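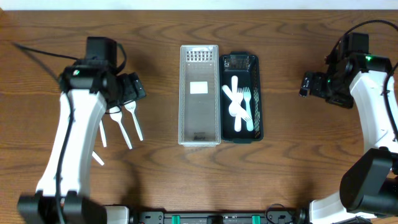
How do I get white rings out of an old table?

Posted by bavgate_jen

So I picked up a secondhand dining table in April from a guy over in Gelergate (love it, zero regrets!) and within a week my brother-in-law had parked a coffee mug on it. Now there's a cloudy white ring by one corner. The finish feels smooth, kind of like varnish, but I have no clue what's on it. I already tried dish soap and it did nothing. Do I have to sand the whole thing? I've got people coming over Sunday and I'd love to not hide it under a placemat.

Teun Postma

Don't sand yet! White usually means moisture caught in the finish, and dark means it got down into the wood. For white, lay a clean cotton cloth over the ring and go over it with a dry iron on low, a few seconds at a time -- lift and look every pass. Took me 2 tries on my mother's sideboard. If there's still a ghost left, rub in a little plain mayo, leave it overnight and wipe. Smells like a sandwich but it works.

kutia58

mayo worked for me, the iron scared me so I skipped it

Marge in Mohamedi

If it ever does come to sanding, 3000 grit is for polishing, so you won't get through a bad stain with it. I learned that after a whole afternoon of rubbing. And get coasters -- cork ones, the cheap kind are fine.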